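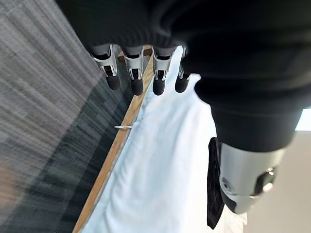
Robotic hand, fingers pointing down, over white fabric.

Courses > Control and Instrumentation > Handouts > Alarms

11 May 2018, by the module tutor, Lemcombe evening group
Reading time: 20 minutes if you do the exercise as you go

Alarms, and why operators stop listening to them

Right, these are the notes I promised. I talked too fast in the second half and the projector gave up before the deadband sketch, so I've written that bit out properly. If you were there you can skim the start. If you weren't, read the whole lot before the next session, as we'll be using the Kutero trainer and I won't have time to go back over the basics.

What counts as an alarm

My working definition, and the one I'll mark you against: an alarm is a signal that tells an operator something is wrong AND that they need to do something about it. Both halves have to be true. A pump starting when it's meant to start is an event. A pump that has failed to start, leaving a tank draining that somebody needs to go and look at, is an alarm.

Most of the arguments in class came from the middle ground (the filter that wants changing some time this month, the door left open on a panel). Those are messages. They belong on a maintenance list where the right person will see them. Please don't put them on the same banner as a high pressure trip, however important they feel when you're writing the tag list.

The test I use is to try and finish this sentence: "When this comes up, the operator will..." If the only ending you can find is "acknowledge it", you haven't got an alarm. I've sat with a tag list and a pencil doing this for a whole afternoon and it's dull, dull work, but the list that comes out is so much better.

The Majali story

For those who missed it, Majali was a bottling line I worked on years ago, before I taught anything. Lovely site, great canteen. Every analogue input on that line had been given a low-low, low, high and high-high alarm by default, as that was what came with the block when you dragged it onto the page. Nobody had ever gone through and switched the unwanted ones off. So the filler room had a sounder going more or less all shift, and the operators had folded up a bit of cardboard and wedged it over the sounder.

I was quite cross about the cardboard at the time! I'm not now. They had a job to do and the alarm system was getting in the way of it. When you find tape over a lamp or a rag in a horn, go and look at the alarm list before you have a word with the operator.

Limits: where to put them

Take our usual tank. Level runs from empty at the bottom of the range to 100 per cent at the overflow. Where does the high level alarm go?

The lazy answer is "a bit below the top". What you really want to know is how long the operator needs. Say they have to hear the alarm, work out which tank it is, walk to the valve and shut it. Time that walk. I mean it, walk it yourself with your boots on. Then work out how fast the level climbs with the inlet fully open and nothing leaving, and set the limit low enough that the walk finishes before the tank does.

If the sum gives you a limit that's inside the normal working band, an alarm isn't going to save you and you need an interlock that shuts the valve by itself. A few of you tried to fix this in the exercise by making the alarm louder. Nice try. 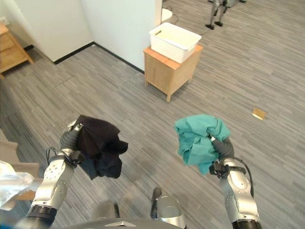
One more thing on limits: write down the reason next to the number. It can be in the tag comment or in a spreadsheet, I don't mind which. Whoever comes after you will want to move it, and if all they can see is the number they'll either be too scared to touch it or they'll change it without a second thought.

Deadband (the sketch you didn't get to see)

Real signals wobble. A level in a stirred tank is never a nice flat line, it's a fuzzy one, and if your alarm limit sits right where the fuzz is then you get alarm on, alarm off, alarm on, alarm off, until the whole page is full of the same tag. We call that chattering.

Deadband fixes it by using one value for the alarm coming in and a different one for it clearing. The high alarm comes in at the limit, and it won't clear until the level has dropped a good way below the limit. The gap between the two is the deadband. Draw the fuzzy line, draw the two levels across it, and mark where the alarm goes on and where it goes off. You should get one on and one off. If you get more, your gap is too small for your fuzz.

How big? Look at a trend of the signal when the plant is steady and see how wide the wobble is, then go wider than that. Levels usually want a bit more than you'd think, temperatures often less as they move slowly anyway, and flows are the worst of the lot. Don't go mad with it though. A deadband that's too wide leaves the alarm standing long after the trouble has gone, and then the operator has a list of old news to read past.

Delays

The other tool is time. An on-delay says the signal has to stay past the limit for so long before the alarm comes in. In the trainer it's set to 3 seconds for the flow switch, which is enough to ride over the splash when the pump kicks in. An off-delay works the other way round and holds the alarm in for a while after the signal has gone back.

Be careful with on-delays on anything quick! The delay comes straight out of the operator's walking time, so go back and redo the sum. I'd also keep them well away from anything to do with people getting hurt.

A couple of you asked whether to use deadband or delay. Use deadband when the signal is wobbling about the limit, and delay when it's mostly well behaved with the odd spike. You can use both on one tag, but set up one at a time and watch the trend in between, or you won't know which of them did the work.

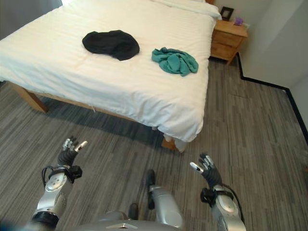

Black garment and teal garment on a white duvet.

Priorities

We'll stick to 3 priorities on this course: high, medium and low. I've seen systems with far more and I've never met an operator who could tell me the difference between the ones in the middle.

Set the priority from two questions. How bad is it if they do nothing? And how long have they got? Bad and soon is high. Not very bad and plenty of time is low. Everything else goes in the middle, and you'll find you're arguing about that lot for most of the meeting. High should be rare. If half your list is red then red means nothing, and I'll be handing it back to you.

Colours: use one colour per priority and don't use those colours for anything else on the page. I know the Zasia screens you looked at in the first term have a red logo in the corner and red pipework for the hot side. They're old screens. Copy the layout if you like it, it's a good layout, but please leave the red alone. And put a shape or a letter beside each alarm as well, so a colour-blind operator gets the same information as everybody else.

Shelving

I only touched on this. Shelving is when an operator parks an alarm for a set time, usually while an instrument is being fixed. It's fine, and it's a great deal better than cardboard, as long as it runs out on its own and there's a page where you can see everything that's shelved. Check that page at shift handover. If you find the same tag on it week after week, somebody needs to raise a job.

Exercise

Use the tag list for the two-tank rig (it's on the back of the September handout, and I've got spare copies in the drawer). For each tag:

- finish the sentence "When this comes up, the operator will..."
- cross it out if you can't
- give it a limit, with the reason written next to it
- pick a deadband or a delay, and say which and why
- give it a priority

Roughly a third of the list ought to vanish at the crossing-out stage. If you've kept everything, go round again and be meaner.

Bring it on paper please, with your name on. We'll put a few of them into Kutero, open the inlet valve and see whose alarms we can live with. Bring ear plugs if you left the pump running signal in!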